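**Boxes by the front doors: flatten or keep?**

**huken_lane**
13th June

Right, I need outside opinions before we fall out over it. We moved into the new unit in January and ever since then there's been a heap of cardboard boxes by the front doors. Some came with us, some turned up with deliveries. Every week I say I'll sort them and every week the heap gets a bit taller.

Eckhard wants to keep the lot. He says we'll be sending things out again before winter and good boxes cost money. I want them flattened and off to the recycling, apart from a handful. The Vitus shelving we ordered is due soon as well, so that'll be even more cardboard and I can feel my eye starting to twitch.

What do other small places do? Do you keep your boxes made up, flat, or not at all?

**teapot_mags**

Flat! Always flat. I run a pottery supplies shop and I used to keep mine made up "ready to go" and they filled with rubbish in days. Old receipts, odd gloves, somebody's lunch. Once they're flat they go behind a door and you forget about them. Slit the tape along the bottom, don't rip it, and you can use the same box again no bother.

**Eckhard Sauerland**

I see I've been reported to the internet. For the record, I never said keep all of them. I said keep the double-walled ones and anything that fits the Kröger cases, as those are a pig to find in the right size. The soggy ones can go.

**huken_lane**

You said "leave them, they're fine" — I was standing next to you!

**old_dibber**

How big is the place? If you've got a storeroom it's a non-question. If it's all one open room I'd be stricter, purely for the look of it. People come in through the front and the first thing they see is a tip.

**huken_lane**

No storeroom to speak of. It's a nice bright room though, big window and glass doors in the back wall, white ceiling, aircon unit up there between the lights. The boxes are down on the floor to the right of the doors. I took the unit mainly for those doors, you get the sky and a bit of green outside, and then I go and park a load of brown cardboard next to them.

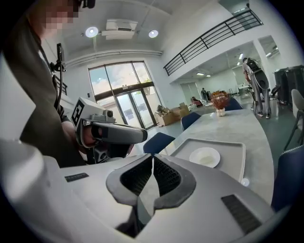 **Jörg Teuber**

I'd be less bothered about how it looks and more about the way out. Can both doors still open all the way? We had a pile in much the same sort of spot and it never blocked anything, until a delivery came and the driver put three more on top and the whole lot slid across. Move them along the wall first, argue about flattening afterwards.

**huken_lane**

Fair point, and I hadn't thought about them sliding. They are just sort of chucked on each other. I'll shift them today whatever we decide.

**teapot_mags**

Agree with Jörg on moving them. Still say flat though.

**Eckhard Sauerland**

Flat boxes need taping up again, and taped-up old boxes are never as strong. I've had the bottom drop out of one in a car park. I'd sooner nest them, small inside big, and then the pile is half the size with nothing to cut.

**old_dibber**

Nesting's all right if they're different sizes. If they're all much of a muchness you've just got a pile of boxes with a theory attached. I paid for a Furusix cardboard rack, the upright sort with dividers, and it was worth it to me. Takes up 600 mm of wall and I can see what I've got. Mine holds flat ones only, sorry Eckhard.

**huken_lane**

Ooh, that's the kind of thing I was after. We've got that much wall to the side somewhere, I'd have to measure (and find the tape, which I suspect is in one of the boxes).

**Jörg Teuber**

You could knock up the same from a pallet and 2 battens. Not as pretty but it does the job and you can stand it wherever.

**huken_lane**

OK, the deal as it stands — Eckhard keeps his double-walled ones, nested, away from the doors. Everything else gets flattened. Anything damp, torn or smelling of the van goes straight out. He's agreed to it in writing now, haven't you?

**Eckhard Sauerland**

I agree to the Kröger ones being left alone. The rest we can discuss when the shelving comes.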